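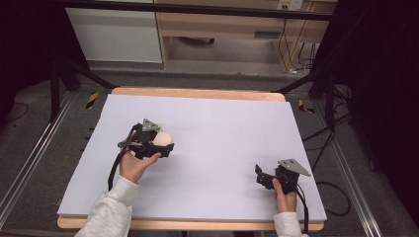

1/ Switching the whole house back to bar soap, a thread

Five months in and I love it so much! I started with one olive oil bar from Boonchu in June (the plain one, no scent) and now there's a bar at every sink plus two in the shower.

2/ Let a new bar sit unwrapped on a closet shelf for a few weeks before you use it. It gets harder and lasts way longer. Mine make the towels smell great too. 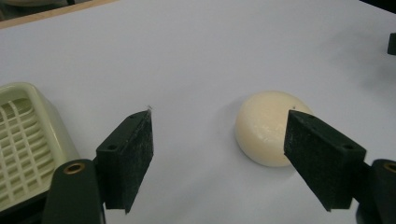
Greer Baxter

3/ Hard water people, I see you. Olive oil bars went kind of slimy on me, but the coconut ones lather like crazy, even at my mom's place where the kettle is solid chalk.

4/ Slivers! Wet the old one, wet the new one, press them together and leave them overnight. So satisfying.

5/ And get a dish you like looking at. I'm all about pale green right now.

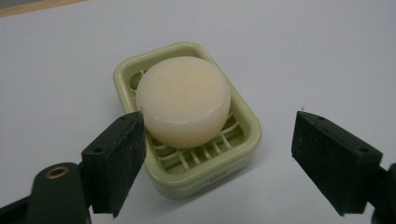 Kulap Kongkaew
Coconut bars dry my hands out so badly in winter. Have you tried one with shea?

Greer Baxter
Not yet, but it's going on the list! Which one do you use?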